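Workshop tips: keeping a mixed-goods bench usable after the grippers arrive

The packing room at Irndale switched from hand sorting to gripper-assisted sorting in June. The notes cover what has changed for people on the bench. They apply to the Sirklow hand-held units and to the two fixed arms.

**Pads**

- Wipe the ridged pads with a damp cloth at the start of each shift. No solvent.
- Replace both pads together, at 4000 closures or when the ridges look flat. A new pad opposite an old one pulls the item sideways.
- Check the screws on the finger plates with the short driver. Finger tight is not enough.

**Markers**

Keep the square markers on the fingers free of tape residue and lint. If a marker lifts at a corner, replace it. Pressing it back down lasts an hour or two.

**Soft goods**

Plush toys, slippers and fabric-covered boxes need a different approach from cartons. Set the fingers on either side of the item first, check the spacing, then close. Approach a box across its narrow side. Pick a slipper up by the heel, where the shape holds. Leave a hand's width between items where the table allows it, and move paper goods such as calendars and cards to the back.

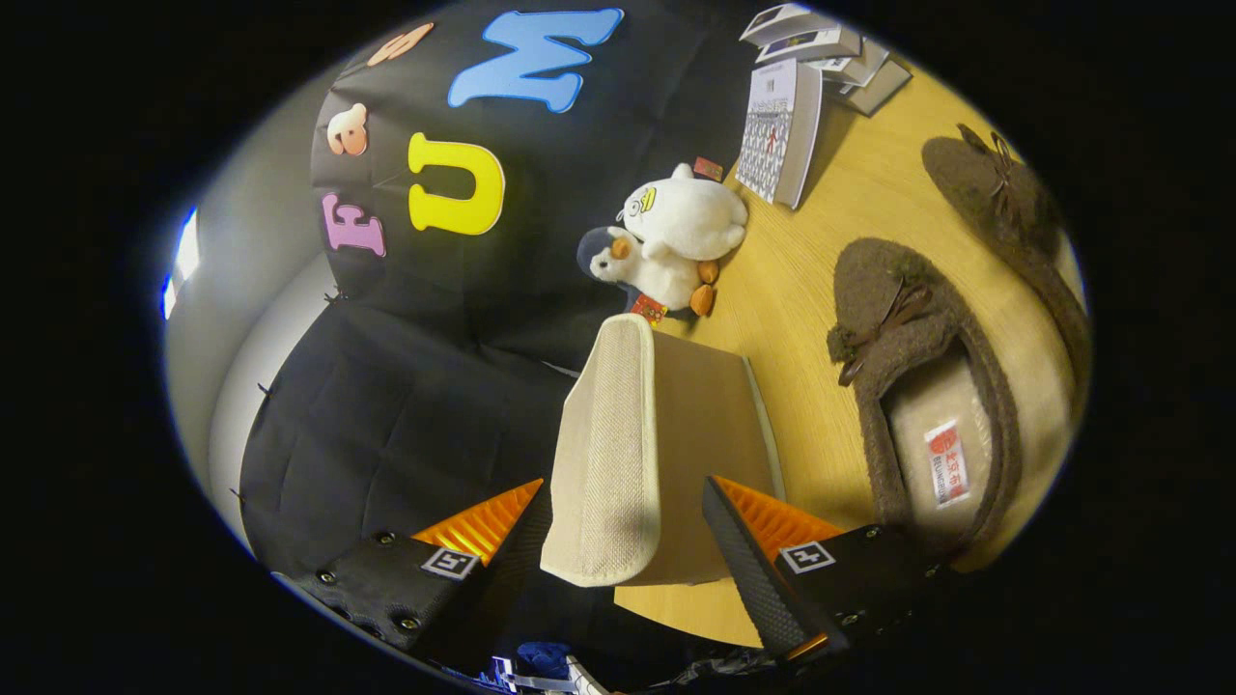
Manju Saxena disagrees with the spacing rule: on a full table it costs her more time than it saves, and she would sooner clear the slippers first and leave the toys bunched up. Her order works well on small batches. For batches over 36 items, keep to the spacing.

**Hands and wrists**

The tool weighs 500 grams. Change hands at every tray and put it down during label checks. Sorters used to walk to the shelves between trays, and that walking has mostly gone, so the rota now moves each person off the bench every hour. Do not trade these slots away.

**Who does what**

Wanda Lindgren keeps the pad log. Jams on the fixed arms go to Brijesh Dhillon; do not reach in to free an item yourself. Torn packaging is still judged by eye at the bench, and the sorter's decision stands.

Spare pads are in drawer 286, left side.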